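Bimum opens its kitchen task library to outside teams this August 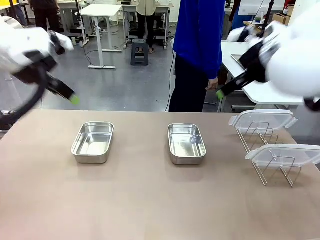

We've been teaching robots kitchen chores at our Donstead workshop for 3 years now, and I still get a kick out of it! So I'm very happy to say that Catska, our library of hand-guided and remote-controlled demonstrations, is opening up to outside teams in August.

It starts with 104 kitchen tasks, all of them shown to a two-armed robot by a person - no scripted motions anywhere. Lids and trays got most of my attention (clear plastic is a pain, ask any of our operators). New operators get four practice sessions before we keep anything they record.

We're also taking on 22 pilot teams, who can send us a chore of their own and come drive the arms themselves. Yu, our remote-control software, comes with the pilot at no charge.

Want in? Write to the Bimum pilot desk and tell us which chore you're sick of doing.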